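종이는 어떻게 만들까?

공책, 휴지, 택배 상자. 다 종이예요. 그런데 종이는 원래 뭐였을까요? 맞아요, 나무!

나무를 아주 가까이서 보면 가느다란 실 같은 게 잔뜩 들어 있어요. 이걸 '섬유'라고 해요. 셀룰로스라는 물질로 되어 있고요. 이름 어렵죠? 몰라도 돼요. 섬유만 기억하기.

섬유끼리는 딱 붙어 있어요. 풀 같은 물질이 꽉 잡고 있거든요. 이 풀 이름은 리그닌. 종이를 만들려면 먼저 섬유를 떼어 내야 해요.

첫 번째, 나무껍질 벗기기. 그다음 나무를 잘게 조각내요. 과자만 한 크기로요. 이 조각을 커다란 솥에 넣고 약품이랑 같이 푹푹 삶아요. 몇 시간 동안! 그러면 리그닌이 녹아 나오고 섬유만 남아요. 죽처럼 걸쭉해진 이것, 바로 펄프예요.

펄프는 처음에 갈색이에요. 택배 상자 색깔 생각하면 돼요. 하얀 종이를 만들 때는 색을 빼는 과정이 한 번 더 들어가요.

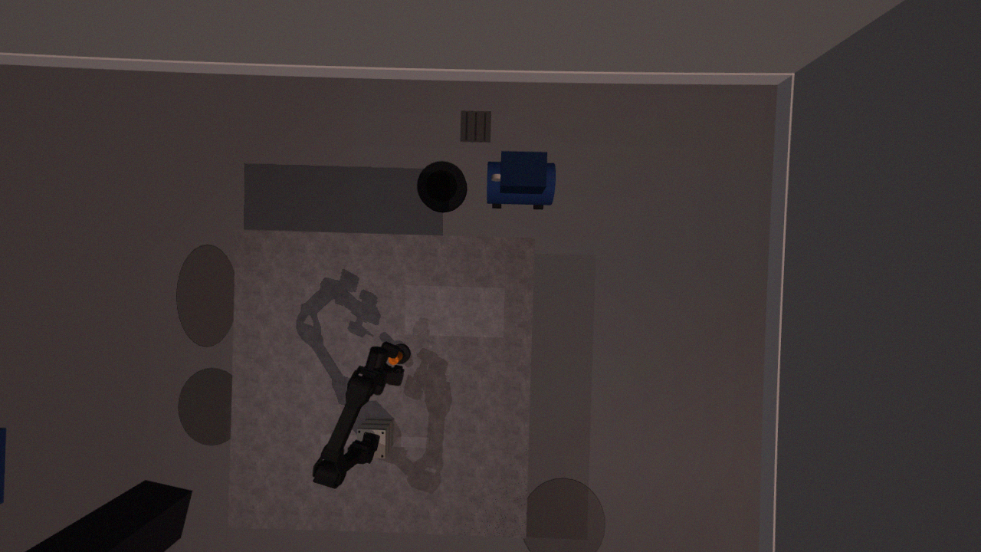 두 번째, 물 섞기. 진짜 많이 섞어요. 거의 다 물이고 펄프는 아주 조금. 왜 이렇게 묽게 하냐면요, 섬유가 골고루 퍼져야 하니까. 뭉치면 종이가 울퉁불퉁해져요.

세 번째, 촘촘한 망 위에 뿌리기. 물은 밑으로 쪼르르 빠지고 섬유는 망 위에 남아요. 서로 얽히고설켜서 얇은 층이 되죠. 아직은 축축해서 잘 찢어져요.

네 번째, 꾹 누르고 말리기. 무거운 롤러 사이로 지나가면 물이 쭉 빠져요. 그다음은 뜨거운 롤러. 다림질하고 비슷해요. 다 마르면 커다란 두루마리로 돌돌 감아요. 끝!

옛날 우리나라에서는 닥나무 껍질로 한지를 만들었어요. 닥나무 섬유는 길어서 종이가 아주 질겨요. 창문에도 발랐다니까요. 문에 바른 종이는 창호지라고 해요. 할머니 할아버지께 한번 여쭤보세요, 아실 거에요.

그럼 헌 종이는? 다시 물에 풀면 펄프가 돼요. 잉크는 걸러 내고요. 그런데 계속 되풀이하면 섬유가 점점 짧아져요. 그래서 새 펄프를 섞어 주기도 해요. 우유팩은 안쪽에 얇은 비닐이 붙어 있어서 따로 모아야 되요. 씻어서, 펼쳐서, 말려서!

집에서 해 보기
다 쓴 공책 4장을 잘게 찢어요. 스프링은 빼고. 물 700밀리리터에 하룻밤 담가 두세요. 다음 날 어른이랑 같이 믹서에 갈아요. 이걸 넓은 그릇에 붓고 물을 더 넣어 휘휘 저은 다음, 고운 체로 살살 떠올려요. 수건 위에 뒤집고 꾹꾹 눌러서 물기를 빼면 돼요. 마를 때까지 만지지 말기! 꽃잎을 넣으면 예뻐요. 남은 종이죽은 하수구에 버리면 막혀요. 꼭 짜서 쓰레기통에.

다음에는 연필 이야기 할게요. 연필심에 납이 들었을까, 안 들었을까?

글 나비드 곤달 | 2025년 10월 | 문의: 도로덱 어린이 편집부 | © 도로덱. 무단 복제 금지 | 맨 위로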